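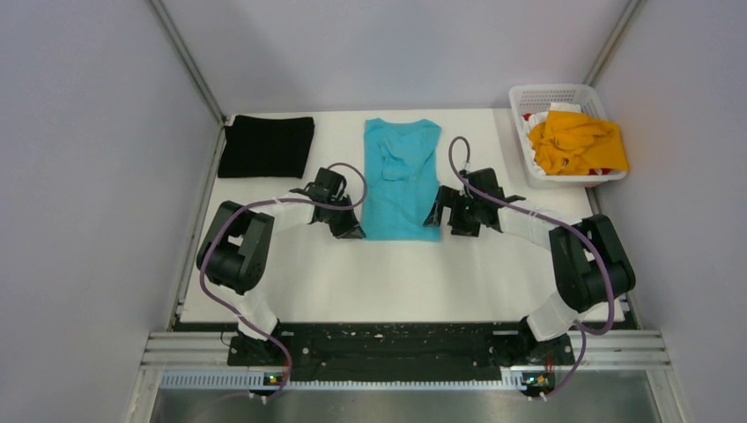
Figure 5.1 Two arms at a folding table, with a light blue T-shirt between the open grippers.

Library > Robotics > Learning from Demonstration > Chapter 5

Search this book Go

5 Showing the Task by Hand

In the earlier chapters we wrote down each movement of the arm as a list of positions. For a hard object, such as a box or a metal part, this method serves well. For a T-shirt it does not. The cloth takes a new shape each time it is touched, and a list of positions prepared in the morning is already wrong for the next shirt.

The present chapter takes another road. A person performs the task through the robot, and the robot keeps a record of what was done. We call one complete record a demonstration. There are two common ways to make it. In the first, the person holds the arm and guides it directly. In the second, the person stays at some distance and moves a control device, and the arm follows. The second way is called teleoperation, and it is the one we use for folding, as one person must lead two arms together.

We use cookies to remember your reading position. Accept Settings

Our main example is the Arumugam exercise, in which the learner folds shirts one by one and puts each on the finished pile. Vaughn Benavides, who taught this exercise in December to a class of 20, asked every learner to make nine demonstrations. Nearly 78 were good enough to keep. The others were mostly spoiled by hurry — the operator closed one gripper before the other had reached the sleeve.

Before you read Section 5.1, fold a shirt on your own table, using only the thumb and one finger of each hand. Do it slowly. Write down every moment at which you changed your grip, and keep the paper, for we shall need it in Section 5.3.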